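Chapter 4
A Day at the Open House

Before we get into joints, grippers and all the math that comes with them, I want to tell you about the open house that got me to rewrite this chapter. The old version started with a definition of "manipulator" that ran most of a page, and my students used to skip it (I would have too).

The open house was at the Dunbar building in Gurkcombe, in November, and it was raining hard enough that my notebook was damp before I got through the door. You signed in at a folding table, got a sticker with a number on it (mine was 877, and I have no idea what happened to the first several hundred), and then you could wander wherever you liked. I'd come for the big arms. I had pictured sparks and welding and something the size of a truck axle swinging past behind a fence, and there was a bit of that downstairs, and it was great fun and very loud!

But the part I keep coming back to was up on the second floor, where the people from the Nilarard project had set up a demonstration with no hardware to speak of. They had a simulator running on a large screen and 19 chairs in front of it, most of them full. The job on the screen was picking up a block. That was the whole job. I nearly kept walking, and then the woman in the next chair leaned over and whispered "watch the can," so I sat down and watched the can.

Think about how you'd do it yourself. You want a block, and there's a soup can standing right beside it. You reach over, your fingers slide in wherever there's room, and if your knuckle bumps the can a little you just ease off. You don't plan any of it. A robot arm has to have all of that worked out somewhere: which side to come in from, how wide to open, how far to tilt, and what to do about a neighbor that's almost touching the thing it wants.
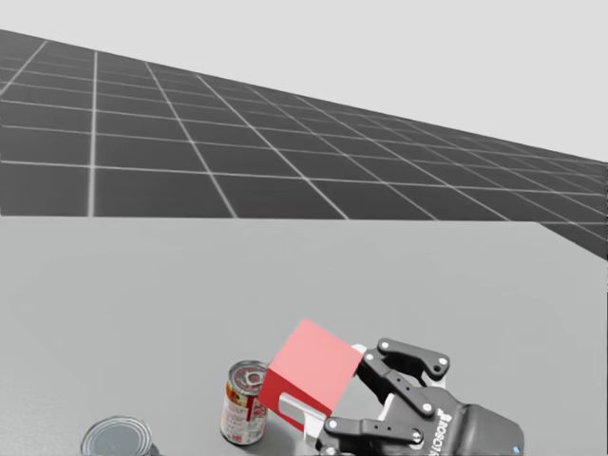

Figure 4.1 Simulated grasp of a red cube beside a food can. Credit: Nilarard project, Gurkcombe open house materials. Used with permission.

Look at how the gripper comes at the cube from the right, with the upright can sitting close on the other side. I sketched that arrangement in my notebook three times, badly. Notice too that the fingers are built from flat links pinned together. We'll take that linkage apart in Section 4.3, and you'll want to flip back to this page when we do, so maybe stick a bookmark in it now.

After the demo there was a question period, and it was the best part of the day. A boy in the front row asked whether the computer knew what soup was. (It doesn't. For this task it needs a shape, a size and a position, and the label might as well be wallpaper.) Somebody else wanted to know how many tries it takes to get a grasp right. The presenter put up a practice run from that morning: 39 attempts, of which 17 ended with the cube held firmly. I remember a groan going around the room, as if our team had lost. She seemed pretty cheerful, though, and spent the next ten minutes on the misses, sorting them by what had gone wrong. Some were bad approaches, some were bad timing, and a few she couldn't explain yet and said so.

Her sorting is how I've organized the chapter. Section 4.1 covers the approach, meaning the path the hand takes before it touches anything. Section 4.2 is about contact and friction, and there's some force arithmetic in it, so keep your notes from Chapter 2 handy. Section 4.3 is the linkage. Section 4.4 deals with clutter, and yes, the can comes back.

Before you start 4.1, try a small thing at your kitchen table. Put a block or a small box right up against a can, close one eye, and pick up the block using just your thumb and first finger without moving the can. Do it slowly and write down each decision you make, even the silly ones. My own list filled a page and a half, and I'd left out opening my hand.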